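읽는 시간 12분

제4장 독자는 누구인가: 청소년문학이라는 이름표

이 장에서 다룰 내용
연령 표시가 생기는 과정, 추천 목록의 작성 방식, 독서 모임과 '교차 독자' 담론, 통계를 읽을 때의 주의점

서점에 들어가면 책은 이미 나뉘어 있다. 그림책, 초등 저학년, 초등 고학년, 청소년, 그리고 아무 수식어도 붙지 않은 '소설'. 수식어가 없는 쪽이 어른의 몫이라는 데에 누구도 이의를 달지 않는다. 그런데 누가 나누었는지를 물으면 대답이 궁색해진다. 출판사는 서점이 요구한다고 하고, 서점은 도서관의 분류를 참고한다고 하고, 도서관 사서는 출판사가 보내온 보도자료를 내민다. 셋이 서로를 가리키는 동안 이름표는 이미 책등에 붙어 있다.
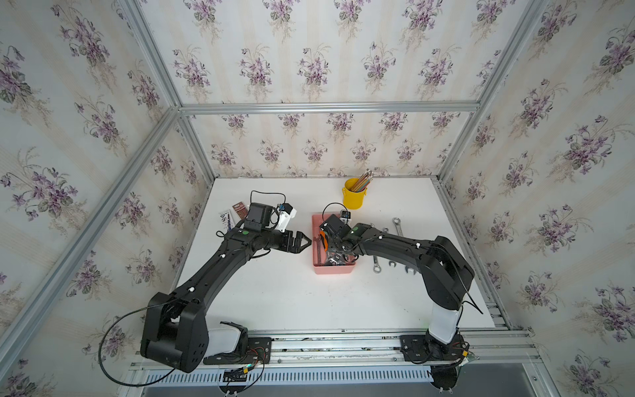

문예콘텐츠학과 독서문화연구실

청소년문학을 다루는 개론서는 대개 이 장르가 청소년의 목소리를 대변한다는 문장으로 시작한다. 이 책의 필자들은 그 문장을 쓰지 않기로 했다. 틀린 말이라고 단정할 근거도 없지만 맞는 말이라고 할 근거는 더 빈약하기 때문이다. 쓰는 사람은 대체로 어른이다. 고르는 사람도 어른이고, 상을 주는 사람도 어른이며, 학교 도서관 예산으로 사는 사람 역시 어른이다. 열다섯 살 독자가 이 과정 어디에 끼어드는지는 장을 마칠 때까지 계속 물어야 할 문제로 남겨 둔다.

4.1 이름표는 언제 붙는가

가상의 대륙 다크덴(Darkden)을 무대로 한 연작소설의 경우를 보자. 첫 권은 일반 판타지로 나왔다. 주인공은 서른을 넘긴 측량기사였고, 표지는 어두운 갈색에 지도 한 장이 전부였다. 반응은 미지근했다. 둘째 권에서 측량기사의 조카가 화자로 등장하자 출판사 페르스트라테(Verstraete)는 두 권을 묶어 청소년 총서로 옮겼다. 표지가 바뀌었고 글자가 커졌다. 첫 권의 본문은 한 글자도 고치지 않았다.

같은 원고가 한 해 사이에 다른 독자를 위한 책이 되었다면 '청소년을 위한 책'이라는 말이 가리키는 것은 원고의 성질이라고 보기 어렵다. 물론 반론이 있다. 조카의 서술이 더해지면서 작품 전체의 무게중심이 달라졌다는 주장이다. 일리는 있으나, 이 주장을 편 서평들이 하나같이 총서 이동 이후에 나왔다는 점은 짚어 두어야 한다. 분류가 먼저 있고 해석이 뒤따라간 셈인데, 문학 연구에서 드문 일은 아니다.

4.2 '꼭 읽어야 할 100권'

추천 목록은 숫자를 좋아한다. 왜 하필 100권인지 설명하는 목록을 필자들은 본 적이 없다. 독서 정보지 《스툴티크(Stultik)》가 낸 청소년소설 100선도 마찬가지였다. 머리말은 "세대를 넘어 사랑받는 작품"을 골랐다고 밝히지만, 실린 책 가운데 61권이 출간된 지 채 다섯 해가 되지 않았다. 다섯 해 동안 세대를 몇 번 넘을 수 있는지는 독자의 계산에 맡긴다.

목록을 검토할 때에는 제목보다 선정 절차를 먼저 읽는 편이 낫다. 선정위원의 명단이 있는가. 후보작 전체가 공개되었는가. 목록을 낸 기관이 실린 책을 팔기도 하는가. 절차가 한 줄도 적혀 있지 않다면 그 목록은 취향의 기록으로 읽으면 되고, 취향의 기록으로서는 훌륭할 수도 있다. 문제는 학교가 이를 교육과정의 근거로 삼을 때 생긴다. 제6장에서 살펴볼 필독서 논쟁의 상당 부분이 여기서 출발한다.

4.3 어른이 읽는 청소년소설

최근 들어 자주 들리는 이야기가 있다. 청소년소설을 읽는 사람의 다수가 실은 어른이라는 것이다. 팟캐스트 진행자도, 독서 모임 운영자도, 출판사 마케팅 담당자도 같은 말을 한다. 근거로는 온라인 서점의 구매자 연령이 흔히 동원된다. 그러나 구매자와 독자는 다르다. 열세 살에게는 대개 신용카드가 없다. 부모가 산 책을 자녀가 읽었는지, 부모가 읽었는지, 둘 다 읽지 않고 책장에 꽂아 두었는지 구매 기록은 말해 주지 않는다.

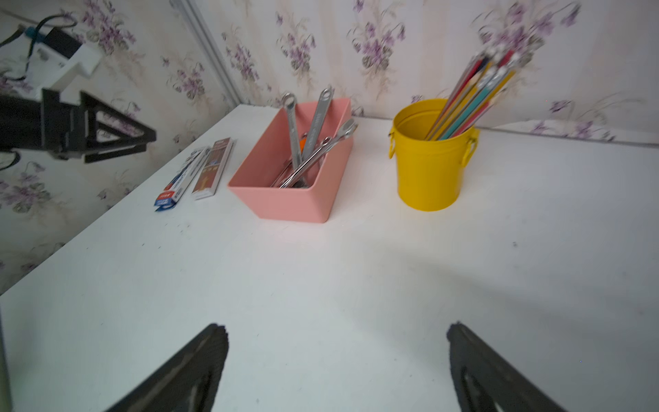 그림 4-2. 꽃무늬 벽지 앞의 흰 탁자와 분홍빛 플라스틱 통

독서 기록 앱 스케멕스(Skemex)의 자료는 조금 낫다. 이용자가 다 읽은 책을 직접 등록하는 방식이므로 적어도 읽었다는 주장은 남는다. 다만 앱에 독서 기록을 남기는 사람이 어떤 사람인지 생각해 보아야 한다. 부지런하고, 읽은 티를 내고 싶어 하며, 휴대전화를 자기 마음대로 쓸 수 있는 사람이다. 학교에서 휴대전화를 걷는 나이의 독자는 처음부터 불리하다.

비평가 요세핀 페이터르스(Josefien Peeters)는 이 현상을 '되돌아온 독자'라는 말로 설명한다. 청소년기에 읽던 연작을 성인이 되어서도 이어 읽는 사람들이 장르의 중심 독자층을 이루었다는 것이다. 매력적인 가설이고 널리 인용된다. 그렇지만 페이터르스가 면담한 독자들은 대부분 6월에 열린 한 독서 축제의 참가자였다. 축제에 올 만큼 그 장르를 좋아하는 어른에게 왜 아직 읽느냐고 물으면 어떤 대답이 나올지는 묻기 전에도 짐작할 수 있다. 축제에 오지 않은 어른, 한때 열심히 읽다가 그만둔 어른의 이야기는 빠져 있다.

필자들은 어른이 청소년소설을 읽는 일을 부끄러워할 까닭도, 자랑할 까닭도 없다고 본다. 관심사는 따로 있다. 어른 독자의 구매력이 커질수록 원고가 누구를 향해 쓰이는가 하는 문제이다. 주인공의 나이가 열다섯에서 열여덟로 올라가고, 학교 장면이 줄고, 회고조의 서술이 늘어나는 경향을 몇몇 연구가 보고하였다. 표본이 작아 단언하기는 이르다. 4.5절에서 두 편의 연구를 나란히 놓고 방법을 비교한다.

생각해 볼 거리

자신이 열다섯 살 무렵에 읽은 책 2권을 떠올리고, 당시 그 책이 서점이나 도서관의 어느 서가에 있었는지 조사해 보자. 지금도 같은 서가에 있는가? 옮겨졌다면 본문이 바뀌었는지, 표지가 바뀌었는지, 둘 다 그대로인지 확인한다.

가까운 도서관의 청소년 추천 목록을 하나 골라 선정 절차가 적힌 부분을 찾아보자. 찾지 못했다면 담당자에게 문의하고, 돌아온 답을 그대로 옮겨 적는다. 요약하지 않는다.

4.4 독서 모임이라는 제도

독서 모임은 흔히 자발적인 활동으로 그려진다. 그러나 청소년 대상 모임의 상당수는 생활기록부, 방과 후 과정, 지원 사업의 결과 보고서와 얽혀 있다. 참가자가 책을 끝까지 읽었는지보다 출석부가 채워졌는지가 먼저 확인되는 자리도 많다. 이어지는 절에서는 모임의 기록물, 곧 토론지와 감상문을 자료로 삼아 거기에 적힌 '재미있었다'를 어디까지 믿을 수 있는지 검토한다.

문의: 독서문화연구실 | 무단 전재 및 재배포 금지 | 맨 위로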